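Gallery: Leather Sofa, Corner Room, Grostik House

Last updated July

The pages in this section record the upholstered pieces at Grostik House one at a time, with the condition of each and the care it gets. This page covers the leather sofa in the corner room on the Satorgate side. The fabric chairs and the two footstools have their own pages. Notes are kept short. Where a term is used in the inventory sheet, the same term is used here.

The sofa is entered as item 170. It is a padded leather model with a high back, and the leather has a smooth finish with a slight gloss. On the sheet the color is given as "olive gray." It reads greener under the ceiling light and grayer in the morning, so anyone matching a repair kit should take the sample card to the sofa and check it at both times of day.

Corner and right armrest

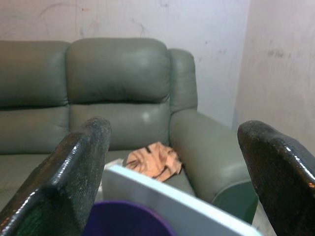 Right armrest and back cushions, with a peach-orange cloth bunched on the seat.

The corner where the seat meets the armrest and the back is the part that collects the most. Crumbs, coins and lint work down into the gap, and a cloth pushed into the corner hides it. Clear the seat first, then vacuum with the narrow brush attachment on low suction. Do not use the bare metal nozzle. It left a scratch on item 168, and the repair is still visible.

Creases in the headrest sections are normal for this type of padding and are not logged as damage. Log a crease only if the surface has started to crack along the line, or if the color has lifted.

Seat and back

The seat cushions are wiped every 8 weeks. The procedure is the same as for the other leather pieces:

Mix the Gakivent cleaner at the rate printed on the bottle, using 500 ml of lukewarm water.
Wring the cloth until it no longer drips.
Wipe the back cushions from the top down, then the armrests, then the seat.
Dry with a second cloth. Leave the seat clear for an hour.
Apply conditioner twice a year only. More than that makes the surface tacky.
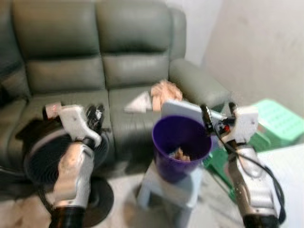
The line between the seat cushions should be opened by hand and wiped on both sides, as dust packs in there and shows up later as a gray edge. Small flat items end up on the seat during the day and should go back to the side table before any cleaning starts. Paper left on conditioned leather can stick and mark it.

The floor cord by the fan needs to be moved before the sofa is pulled out. The sofa should be lifted at both ends and never dragged by an armrest. The joint inside the arm is glued and screwed, and it was tightened once already when the piece came over from the Seyoum rooms.

Clearance to the wall is checked whenever the sofa goes back. Leave a hand's width behind it so the leather does not rub on the paint. Scuffs on the wall are recorded under the room and do not go on the sofa's sheet.

Reference: inventory sheet 492, upholstered seating. Next entry: fabric armchair, window side.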